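衬衫领子洗了两年开始起泡,还有救吗?顺便求推荐上班穿的衬衫

提问者:Fuad Araya

先说情况。我去年换了工作,新公司要求穿正装,西装外套可以脱,但衬衫必须是有领的长袖。我以前上班都是T恤牛仔裤,对这些完全没概念,进公司前临时去商场一口气买了几件,最贵的一件花了146块,其他的更便宜。

现在问题来了:领子起泡了。就是领面上鼓出一个个小包,摸上去里外两层好像分开了,用熨斗压下去,凉了又鼓起来。白的那件最明显,开会的时候我总觉得别人在看我脖子。袖口也有一点,不过藏在外套里看不出来。

我平时的洗法是:扔洗衣机,跟别的衣服一起,水温四十度,洗完直接进烘干机,第二天早上七点多起来随便熨两下就出门。我妈说是我烘坏的,我同事说是衬衫本身太差,两个人各说各的。

所以想问问大家:一,起泡的领子能不能修?二,以后怎么洗才不会这样?三,如果要重新买,领子那里该看什么?预算不高,一件300块以内最好,当然如果真的好穿,贵一点也能咬牙。另外我脖子比较粗,肩膀倒不宽,买合领围的身子就像麻袋,买合身的最上面那颗扣子又扣不上,不知道有没有同样身材的朋友。

补充一下,颜色我基本只穿白和浅蓝,花的不敢碰。

Renu Mittal 的回答

我在改衣店干了不少年,领子起泡的衬衫见得太多了,来说几句。

你说的这种鼓包,大多是领子里的粘合衬脱胶了。衬衫领一般是外面一层布、里面一层布,中间夹一层衬,让领子挺起来。衬有两种做法,一种是用热熔胶粘在面料上的,一种是不粘、只靠缝线固定的。粘的那种平整好看,刚买回来特别精神,可是胶的质量和压烫的温度差一点,洗几次就开始脱。脱了以后面料和衬缩得不一样,就鼓起来了。

能不能修?刚开始起一两个小泡,可以试试:领子喷潮,垫一块干净的棉布,熨斗调到面料能受得了的温度,从领尖往中间压,每个地方按住十来秒,不要来回推,然后平放着等它完全凉透再动。有时候胶还有一点黏性,能撑一阵子。像你这样凉了又鼓的,我觉得希望不大。换领子是可以换的,但要找颜色一样的布,工钱算下来你那件146块的衬衫不值当。真舍不得,可以把领面整个拆掉只留下面的领座,改成立领,周末穿穿挺好看的。

至于你妈和你同事,我说他们都对(别打我)!便宜的粘合衬加上烘干机高温,那真是坏得飞快。我自己的建议是这样洗:

扣子解开,领子竖起来,翻面装进洗衣袋。
三十度,轻柔档,转速别太高。
领口的黄印先用一点洗衣液揉一揉,放十分钟再洗,别拿硬刷子猛刷,领边磨毛了就没法看了。
捞出来抖几下,挂在宽一点的衣架上晾,最上面那颗扣子扣好。
半干的时候熨,比干透了再喷水省力得多。先熨领子背面,再熨正面,都从领尖往中间走,不然布全堆到领尖上,会挤出一条褶。

烘干机真的别用了。实在赶时间,低温转五分钟拿出来挂着。 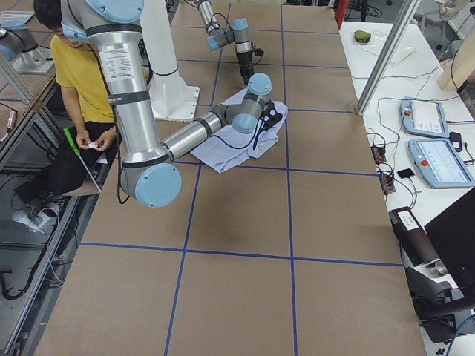

贴了蓝色胶带的台面和两支机械臂

买新的话,领子那里你用手指捏着搓一搓,感觉一下里外几层是一起动的还是各动各的。各动各的,多半就是不粘的衬,不容易起泡,但熨起来要花点耐心。然后看领尖,两边要对称,缝线离边一样宽,翻过来背面不能有皱。有插领撑的口子更好,记得洗之前把领撑抽出来,我收到过领撑直接熨化在里面的,客人还问我能不能救,唉。

脖子粗肩膀窄这个身材很常见的,按领围买,然后拿去收腰就行。后背加两道省,侧缝收一收,一般的改衣店都能做。别反过来买,领围小了没有办法放,最多把第一颗扣子往外挪一点点,挪多了领子就歪了。量领围的时候软尺绕脖子一圈,里面能塞进两根手指,坐下来低头也不勒,那个数就对了。还有,纯棉的会缩水,头一次洗完领子可能小一点点,别买得刚刚好。

Seung-woo Wang 的回答

楼上讲得很专业了,我就说说我自己的经验,我也是粗脖子哈哈。

我以前觉得贵的一定好,头脑一热在 Slaoui 定做过一套,西装带两件衬衫一共2,788,导购一路劝我凑到3,000送领带,我忍住了没凑。西装我是满意的,藏青色,穿到现在。衬衫嘛,合身是真合身,可其中一件领子照样起泡了,拿回去店里给换了一件,态度倒是不错。所以价钱不能保证什么,你还是得上手摸。

后来平时上班我就穿 Plostlow 的,八月打折的时候囤,领围和袖长是分开选的,这点对咱们这种人太友好了!身子还是偏肥,我懒得改,反正塞裤子里外面套着西装,谁也看不见后背那一坨布。Fideck 的也试过,面料更软,就是领子太软了,不打领带的话一到下午就趴下去,看起来像没睡醒。你要是天天打领带可能没关系。

颜色的话白和浅蓝够用了,我自己是浅蓝多一些,白的领口黄得太快。配炭灰和藏青都不会出错。要是哪天想换换,可以试试很细的蓝白条纹,远看跟浅蓝差不多,不算花。

还有一个不花钱的办法:多备几件轮着穿。我以前三件衬衫来回倒,等于每件一周洗两回,什么领子都扛不住。现在柜子里挂着七八件,每件都穿得久多了。

免烫的我劝你慎重。我有一件,是真的省事,早上抓起来就走,但是夏天闷得要命,在地铁里站一会儿后背全湿。冬天穿还行。

Hagos Mersha 的回答

扔了买新的,别折腾。白衬衫本来就是消耗品,我一年换一批。

Fuad Araya 的补充

谢谢各位!昨晚照 Renu 的办法垫着布压了一遍,浅蓝那件好了一些,白的没什么变化,打算听她的改成立领试试。烘干机已经不敢用了。今天中午去店里捏了一圈领子,店员看我的眼神有点怪,不过确实能捏出区别来。Seung-woo 说的那家我先买一件试试领围,不行再去收腰。想再问一句,收腰加省大概要等几天?我下个星期有个客户会,不知道来不来得及。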